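Cable loop at the wrist keeps snagging when the arm reaches into the bin

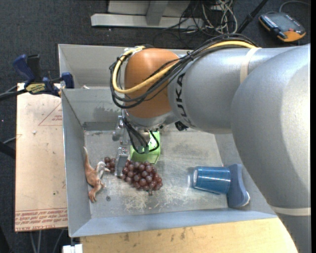
KUKA arm over the picking bin, loop hanging by the gripper

Florêncio Meireles
We have a used arm in our shared shop in Zaravau and are building a bin picker with it. The thin wires to the gripper hang in a loop under the wrist. When I turn the last joint past 151 degrees they catch on whatever is in the bin, usually the green basket. The thick yellow cable and the black bundle over the top give me no trouble. If I pull the loop tighter, it goes taut at the other end of the turn. Is there a normal way to route this?

Fladlow
Zip ties.

Benvinda Patrício
Don't tie it tight to the wrist. I broke a wire inside its jacket that way in April and it took me 5 evenings to find. Turn the last joint to each end of the range you use and measure the wire at both. Mine needed 220 mm of slack. Put that slack up behind the wrist, next to the black bundle, and hold it with a hook-and-loop strap so it can slide a little. Then limit the joint in software so it never turns further than you measured. Run it at 7 percent speed the first few times with the pendant in your hand.

Fortin
Same as above, but I used a spring retractor. Works OK. Also check your clamps, mine crept and the bin moved, and I blamed the cable for a while.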